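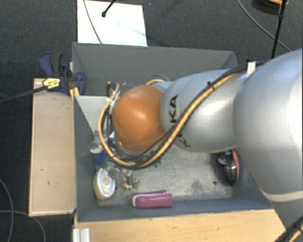 **Tuvuvthorpe, June 2022**

The summer program of the Marras theater is now complete, and we are glad to share it with our readers. The main production is *Alov*, a new musical in 3 acts by Kaja Grigaitė, who also wrote the lyrics. It tells of two sisters who keep a ferry running after the death of their father. The songs were heard for the first time in February, at a reading with only a piano. Since then the second act got a new ending and one more duet.

Vasanthi Sivakumar directs. She has a cast of 14, and most of them also play an instrument on stage. "I wanted that the music comes from the people on the boat," she told us during a break in rehearsal. "It makes the work slower, but the actors listen to each other more."

The hall has 500 seats and the balcony will be open for all evenings. Tickets are at the box office and at the Zikton bookshop on the square. Students pay half price if they show a valid card.

After the first performance there will be a talk with the composer in the foyer. It is free, also for those who did not see the show. Please use the side entrance, as the front steps are under repair.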